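Werkstattbuch, Oktober, Nachtrag ab 16:20

Steckpuzzle, rote Grundplatte. Reto Riedl hat das Ding aus Stommont mitgebracht und schwört darauf. Auf dem Zettel von Thaler steht, die Teile gingen »spielend leicht« ineinander. Ich bin da vorsichtig. Spielend leicht war bei Thaler auch die Schublade, die wir danach 2 Tage lang nachgeschliffen haben.

Reihenfolge laut Zettel: erst das grüne Kreuz in die Aussparung, dann Gelb, dann Violett. Warum so herum, steht nirgends. Benoît Huet meint, das Kreuz müsse zuerst, sonst verkante der gelbe Riegel. Mag sein. Ausprobiert hat er es nach eigener Aussage einmal, und zwar bei Drelside am Tisch, mit einem anderen Satz. Das lasse ich nicht als Beleg gelten.

Passung: Fugen beim Grün sind mit bloßem Auge zu erkennen. Reto nennt das Spiel, ich nenne es Luft. Solange kein Maß danebensteht, ist beides Meinung. Lehre 28 liegt noch in Joltevthorpe, also heute nichts gemessen -- bitte keine Zahlen aus dem Gedächtnis nachtragen, auch keine »ungefähren«.

Zum gelben Riegel: Er soll am Ende plan liegen, behauptet der Zettel. Bei Schrägstellung nicht drücken! Zurück, neu ansetzen. Wer drückt, bekommt Kantenabrieb, und dann streiten wir wieder, ob der schon vorher da war.

Die Behauptung mit den 2000 Steckvorgängen ohne Verschleiß halte ich für Werbung. Kein Prüfbericht, keine Angabe, welche Farbe, welches Teil, ob von Hand oder sonstwie. Habe unter Vorgang 827 nachgefragt, Antwort steht aus.

Offen:
Reihenfolge einmal umgekehrt versuchen, Violett vor Gelb
Kanten am Kreuz vor und nach der Serie ansehen, gleiche Lampe
Reto fragen, ob es den Satz auch mit engerer Aussparung gibt

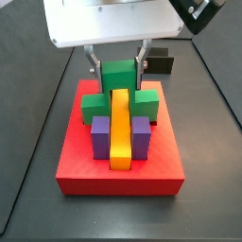
Und falls Benoît wieder Wachs vorschlägt: nein. Mit Wachs rutscht alles, danach wissen wir über die Passung gar nichts mehr.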